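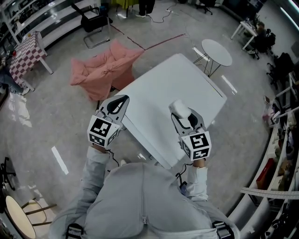 Tondum Building, Room 314
Furniture and Floor Safety Check, July
Form used: Robles Facilities walk-through, short version

Marks: OK / Fix / Watch. Comments go under the item. Leave blank if the item does not apply.

TABLES

1. White rectangular table stands level, no rocking. OK
Checked by leaning on each corner. One foot had been packed with folded card at the last check. The card has been taken out and the foot screwed down to meet the floor.

2. Top free of cracks, chips and lifted edges. OK
Glossy surface. Wiped down before the check. Use the Perko spray and a soft cloth only. The green scouring pads dull the finish and should go back to the kitchen.

3. Edge trim tight all the way round. Watch
The gray rim on the long side moves a little when pushed with a thumb. No sharp edge yet. Press it again next time and order trim if it has opened up.

4. Small table with checkered cloth: legs tight. Fix
One of the white legs turns by hand. Tighten the bolt from below. Keep the table for light items until this is done.

5. Cloth does not hang where a foot or chair can catch it. OK
The red-and-white cloth can stay. Shake it out when the room is cleaned. It was washed in June and has not shrunk enough to matter.

SEATING

6. Pink armchair: frame sound, no broken springs. OK
Sat in it, leaned back, leaned to both sides. No noise.

7. Armchair fabric and tufting: no tears, no loose buttons or threads. Watch
Seam at the back of the seat cushion is starting to pull. A few stitches would hold it. Fire label is still attached under the seat and can be read.

8. Armchair clear of the walkway. Fix
It sits too close to the end of the big table. A person coming past has to turn sideways. Move it back toward the shelving, but leave space for the black office chair behind it.

9. Black office chair: metal frame free of cracks and bends. OK
Looked closely at the bends in the frame, where this type tends to go first. Floor glides are worn but present.

SHELVING

10. White shelving fixed to the wall. Fix
Two brackets are in, one screw is missing. Dresetetti wall screws, bag of 41, are in the supply closet. Use the long ones.

11. Heavy items on the lower shelves. OK

12. Nothing stored on top that could slide off. Watch
Clear at the time of the check, but boxes have been left up there twice this year.

FLOOR, POWER AND EXIT

13. No cords across the walking path. Watch
A loose black cable is lying on the floor.
If a cord has to cross the floor, use the rubber cover from the closet and pick it up at the end of the day.

14. Outlets and plates unbroken. OK
Limit on the wall strip is 2,000 watts. The label has faded and needs to be rewritten.

15. Door opens fully and closes by itself. OK
Closer is slow in the last few inches. It does latch.

TO DO BEFORE THE NEXT CHECK

Item 4, tighten table leg
Item 8, move armchair
Item 10, replace bracket screw
Item 14, new label on wall strip

Items 3, 7 and 12 carry over. Check finished at 4:15 p.m. Copy kept in the binder by the door.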